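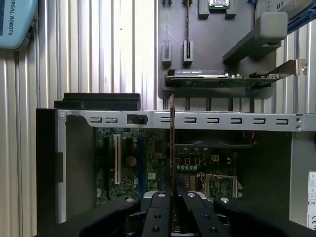 What's Inside a Computer?

Last updated: Friday, July 30, 2004

Take the side off a computer and it looks like a tiny city. Flat green ground, little towers, roads too thin to walk on. Every bit has a job. Let's go through the main ones, quick.

The case

The box everything lives in. Usually metal, sometimes with plastic on the front. It keeps fingers and dust out (well, most of the dust) and gives the parts something to screw onto. Inside there's often a sort of shelf with slots for the drives. That's called a drive cage. No animals in it.

The motherboard

The big flat board. Lots of them are green, but they come in other colors too. Look close and you'll see thin lines running all over – those are copper, and electricity zips along them carrying messages from one part to another. Everything plugs into the motherboard or is joined to it by a cable. If two parts want to talk, this is how they do it.

The CPU

Short for central processing unit. People call it the brain, but it's more like a super fast kid doing math homework. Add this, compare that, next please. Millions and millions of times a second. It's a flat square chip, and it sits in a special place called a socket. A metal frame holds it down so it can't wiggle.

Never touch the underside! Skin has oil on it and the contacts are tiny.

The graphics card

Makes the pictures. Every game, every cartoon, every letter on your screen is made out of little dots called pixels. The dots change color many times a second, and the graphics card works out what color each one should be. Hard work, so a lot of cards have thier own fan or a chunk of metal to carry heat away.

A graphics card is a board too, just smaller. One long edge has a row of metal contacts. At one end there's a metal bracket – that's the part you can see from the back of the computer, where the monitor cable goes.

Slots

Long skinny sockets on the motherboard. A card stands up in a slot like toast in a toaster. Different slots fit different cards, and they're made so the wrong one won't go in. Don't push hard! If it doesn't fit, stop and look. Hold a card by the edges and go straight down, not tilted.

Capacitors

Look for things like little round cans. They hold a bit of electricity and let it out when it's needed, which keeps the power nice and steady. Sort of like a water tank on a roof.

Fans

Parts get hot when they work. Fans push the warm air out and pull cool air in. Thats the humming noise you hear.

Want to look inside a real one?

Ask a grown-up first. An old computer that doesn't get used anymore is best. Then:

Turn it off and unplug it from the wall.
Touch a bare metal part of the case before you touch anything else. Gets rid of static, the same stuff that zaps you after you walk on carpet. A zap can ruin a chip.
Put the screws in a cup.
Never open the power supply – the metal box where the wall cord goes in. It can still shock you even when it's unplugged.

Draw a map of what you find. Label the slots, the fan, the socket. Golnar Mirzaei's class did theirs in March and one map had 16 labels, plus a dead spider.

Words to know

Bracket: a piece of metal that holds something in place.
Chip: a small part with very tiny circuits in it.
Pixel: one dot on a screen.
Socket: a place where a part plugs in.

Written by Jummai Akinola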